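Drop blurry wrist camera frames before training?

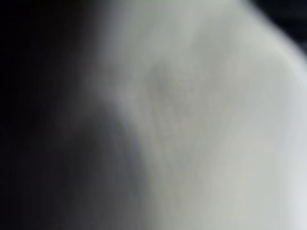
Wrist camera, pale surface very close, dark on the left.

Halyna Hutsuliak
I'm recording demos for a grasping policy, 40 so far. In 18 of them the wrist view has a stretch like this one, no sharp edges anywhere. Do I cut those frames or throw out the whole demo?

Vsevolod Bilyk
Keep them. The policy will get views like that at run time too. Only cut a demo if the arm data has gaps - check the timestamps first.

Yaryna Savchuk
I delete mine. Never compared.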